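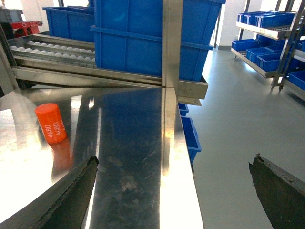

Brellbridge Community Board > Local politics > Police and crime

Thread: Commissioner's public meeting at Mirnton, anyone else go?

hedgerow_pete
Went to the police commissioner's meeting at Mirnton leisure centre on Sunday afternoon. It was billed as a chance to put questions about the station closure. The first 40 minutes was speeches. After that they took questions, but they had to be on a card handed in at the door, and the chairman picked which ones got read out. Mine didn't. I asked why the front counter is shutting when the petition to keep it had 1,497 names on it. Did anyone get a straight answer on that?

Marl_Lane
I was there, near the back. The petition was mentioned once. Mahlangu said he had "received it and noted it". That was the lot.

kestrel52
I thought he did all right. He stood up in front of a hall full of people who were cross before he opened his mouth, and he stayed until the end. The last commissioner never came to Mirnton at all in four years.

hedgerow_pete
Turning up is part of the job. I'd like to know what he said that you couldn't have read in the leaflet.

kestrel52
He said the counter had 742 visits last year and most of those were lost property or people producing documents. That isn't in the leaflet. He also said the officers based there would stay in the area and work out of the fire station at Skomell.

Marl_Lane
Skomell is two buses from our end of Brellbridge. And 742 is what you get when you open three mornings a week and close for staff training whenever it suits. They cut the hours first, then they use the low number to close it. They did the same with the library.

dunnock
Has anyone got the visits figure for before the hours were cut? That would settle it one way or the other.

Marl_Lane
I've asked for it. Put the request in back in July and had an acknowledgement, then nothing.

T_Rowntree_Close
Sorry but I have to disagree with most of this. I don't care about a counter. I have had my van broken into twice and both times I rang up, because who walks to a police station any more? If shutting a building pays for people on the road at night then shut it.

hedgerow_pete
Does it pay for that though? He was asked from the floor (the woman in the green coat who didn't bother with a card) how many extra officers we'd get and he said it would be "a matter for the chief constable". So we know what's going and we don't know what's coming.

T_Rowntree_Close
That is the law as far as I know. The commissioner sets the budget and the chief decides where people go. He can't promise you a bobby on Waaka Road.

hedgerow_pete
His election leaflet promised exactly that. I've still got it in the drawer. "A named officer for every ward."

kestrel52
We do have a named officer. She's on the website.

hedgerow_pete
She has covered us and Skomell and half of Mirnton since last winter. Good officer, I've no complaint about her. But she is one person.

dunnock
I'd have liked less about his own character, whichever side you're on. Thulani Mahlangu may well be a straight dealer, I've no reason to say he isn't, but he told us so more than once and it isn't really for him to say. I went to find out what happens if you need to report something in person and can't use a phone. My brother is deaf and the counter was useful to him.

kestrel52
That's a fair point and I don't think it was answered. There was talk of a video link at the Waaka Centre but no date for it.

Marl_Lane
The Waaka Centre shuts at five.

sam_at_no9
Wasn't there, was working. Is there a recording? The parish page said there would be one.

dunnock
There was somebody filming from the side. I can't find it online yet. I'll post here if it goes up.

T_Rowntree_Close
One thing I will say against him is the cards. If you call it an open meeting then let people ask. It made him look worried about the questions when he handled the ones from the floor perfectly well.

hedgerow_pete
Agreed, and I didn't expect to be agreeing with you.

Marl_Lane
The police and crime panel has to look at the closure before it's final. They meet in public and you can send a question in beforehand. I'm going to send the one about opening hours. Dunnock, would you send yours about your brother? It ought to come from you and not from me.

dunnock
Yes, I'll do that tonight. Is it the council address or do they have their own?

Marl_Lane
Council address, put "panel question" in the subject line. They want them a week ahead.

kestrel52
I'll go along to that. I still think he's being judged a bit early, but I'd like to hear the answer on Skomell as well.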